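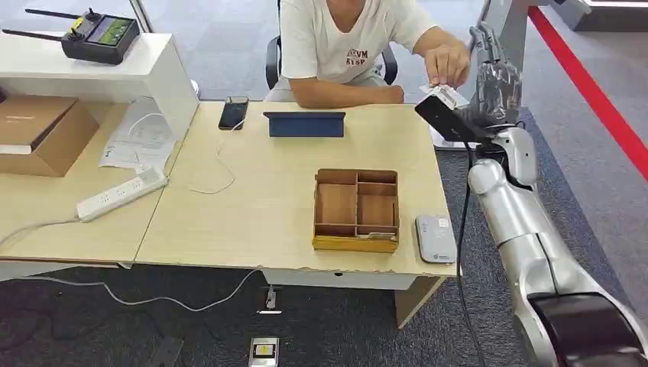
Minutes of the Residents' Meeting, Kolwood Estate
March 3, 2021
Held by video call. Present: the chair, the secretary, the estate manager, households from both sides of the green, and a representative of Usero, the managing agent. Apologies from two households at Morsy Court.

1. Minutes of the last meeting

Agreed, with one correction. The minutes said the agent "would repair" the path behind the garages. Several residents remembered the words as "would look at repairing". The agent preferred the second version. The correction was made, and the secretary was asked to record that the path is still broken.

2. Communal heating

The agent presented the proposal from Jatness to replace the controls in the boiler house. The price is £3769, with fitting included and VAT on top. According to the supplier's leaflet, bills would fall "noticeably" in the first winter.

The chair asked what noticeably meant in pounds. The agent did not have a figure. A resident of Morsy Court asked whether any other estate had fitted the same controls and kept its bills from before and after. The agent thought so and would find out. The same resident pointed out that this was the answer given last time.

It was also asked why the present controls, replaced six years ago, were now described as old. The agent said that parts were getting harder to find. Asked which parts, the agent said he would need to check with the engineer.

The estate manager said in fairness that the boiler had cut out twice this winter and that somebody had to go down and reset it by hand both times. One resident wondered if the fault lay with the controls at all, as the first failure came the morning after the pump was serviced. There was no reply to this that the secretary could usefully write down.

Decision: no order to be placed. Agent to bring the engineer's written report, one other quotation, and bills from an estate that has the Jatness controls. If the bills cannot be got, the agent to say so in writing.

3. Service charge

The agent explained the rise of £313 per household for the coming year. Most of it is put down to insurance. Members had received the one-page summary but not the schedule behind it.

A lengthy discussion followed. The heading "sundries and contingency" stands at £500, as it did last year, when £300 of it went on a survey of the trees. Nobody present could recall seeing the survey. The agent believed it had been sent round. The secretary has looked and does not have it.

One household said it would pay under protest. The chair reminded members that paying under protest costs the same as paying. A proposal to withhold the increase was put and not seconded.

Decision: agent to supply the full schedule and the tree survey. Members to have both for a fortnight before any vote.

4. Parking

The trial of numbered bays has been running since the autumn. The agent called it a success on the grounds that complaints had dropped. It was observed that a good many cars had hardly moved this winter and that there had been little to complain about. The estate manager agreed that it was hard to tell.

Visitors' permits were discussed again. The idea of a phone app was raised by the agent and received without warmth. Three households have no smartphone. The paper permits work, apart from fading in the sun.

Decision: trial to carry on until June and be judged then. Paper permits to stay.

5. The green

The request for a wildflower strip along the north wall was agreed in principle. Some doubt was expressed about who would weed it in its second year. The household making the request said that wildflowers do not need weeding. Those who remember the last strip did not agree.

The broken bench has been taken away. No date is set for a new one.

6. Any other business

The noise from the lift at Morsy Court has been reported again. The agent said that it was within normal limits. Asked who had measured it, the agent said it had been assessed by ear.

The gate code will be changed at the end of the month. Members are asked not to write the new one on the gatepost.

7. Next meeting

In June, by video call unless the rules allow the hall. The agent's papers for items 2 and 3 to reach the secretary beforehand. The chair asked for that to be minuted twice, so: papers to reach the secretary beforehand.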